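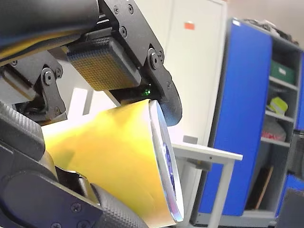

Close-up of the black gripper, with the diamond-textured grip pad on the finger

Stuck on the bridge puzzle in Nultix – am I missing an ability?
Posted by Wendy Sugden, May 10, 2022

I started Nultix back in March and loved it right up to the bridge level. I've got 485 shards and the door wants 500, but I swear I've been over every ledge. I can double jump but can't glide yet. Do I need to go back to an earlier world, or is this a bug? Playing on PC with a controller if that matters.

Kristóf Illés
You don't need the glide. Drop off the left side of the second bridge and hold toward the wall – there's a ledge under there with a switch. Hit it and a platform comes up with the last 15 shards. I missed it for two whole evenings, so don't feel bad! Save first, the checkpoint is way back at the windmill.

Ngozi Dauda
git gud lol. jk I just skipped it and played Brarkine instead

Morenike Ojo
What Kristóf said, but if the switch doesn't do anything, quit to the menu and reload. Mine got stuck after the last patch and that fixed it. The glide comes from the boss right after this door, and then the whole game opens up.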